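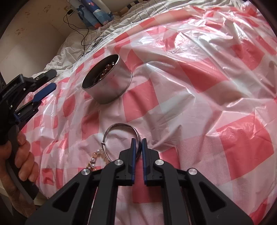 How should costume jewellery be stored when space is short and the pieces are of mixed kinds?

Sort by construction first and by colour second. Beaded strands go in one container, rigid bangles are stored loose or on a bar, and cord pieces are kept apart from anything with a hook or an open link.

That was the working rule at house 9 on the Stetton open houses route, visited on Saturday, July 23, 2022. The route takes in makers and repairers who work from home under their own names or small labels. The printed map listed 23 addresses, of which 19 were open by the time I set out. House 9 is the home of Neema Koech, who restrings and resells second-hand costume jewellery as Muli. The work is done in a bedroom, and visitors were let in two at a time.

There is no bench. Sorting takes place on the bed, over a plastic sheet in a large red and white check. I had expected a tray with a felt lining, as used by the bead shop in Brelivlow, and asked about the choice. Plastic wipes clean, and a seed bead that falls on it stays on top of it. Felt holds small beads well but also holds dust and thread ends. The drawback is that a sheet over a mattress does not lie flat. It creases, and round beads travel to the lowest fold. Koech regards this as a fault on some days and a help on others, as the strays at least end up together.

The check pattern has a drawback of its own. Pale beads are easy to find on a red square and hard to find on a whitish one. A strand of small white pearl-like beads and pale peach beads with gold-toned links was out on the sheet, and my eye lost the white ones each time they crossed a light patch. A plain dark sheet would be the better tool for that class of work. Gloss is a further point against it under a direct lamp.

Containers are open metal tins. The one in use was a plain silver cylinder with a rolled rim, and had amber and gold beads in it along with a coiled chain. I would question putting chain and beads together. A fine chain will work its way around a strand and pull tight at the first link it can catch. The answer given was that the tin is a holding place for a single session, and the contents are separated before they go back in the drawer. A short, wide tin is preferred to a tall one, as the fingers can reach the bottom without tipping it. Lids are not used during sorting. 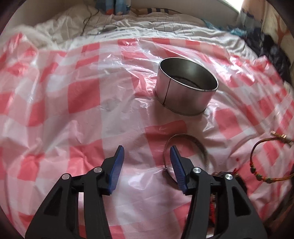 Bangles were dealt with next. A thin metal bangle has little strength across the loop, and the usual damage is an oval that was once a circle. Koech checks each one by laying it flat and looking for a gap beneath the band. Slight bends are corrected by hand over a wooden former, a little at a time, turning the piece between presses. Where a bangle has a joint or clasp, no pressure is applied within a finger's width of it. Pieces that have lost their shape more than once are set aside for parts.

Braided cord bracelets need a different check. The cord itself seldom fails. Wear shows up first where metal parts are attached and the wrapping begins to slip, and a loose turn of wrapping can be pushed back and fixed with a small amount of glue. If two turns have gone, the end is cut and wrapped again. This was shown on a brown sample, and the repair was neat. I was less sure about the glue, which had left a slight shine.

Stringing material is bought in from Brullo, in two thicknesses. A short necklace is given one knot per bead near the clasp and plain stringing elsewhere. Full knotting is offered at extra cost and takes up to 20 minutes longer, which seemed to me an optimistic figure. Prices were on a handwritten card by the door. I left a clasp to be replaced and was told to collect it the following week.

Access is by a narrow stair, and there is nowhere to sit while waiting. Parking on the street was full. The route runs again in January, on a shorter map, and house 9 expects to take part. Anyone bringing a repair should put it in a bag of its own, with loose beads included, even the broken ones.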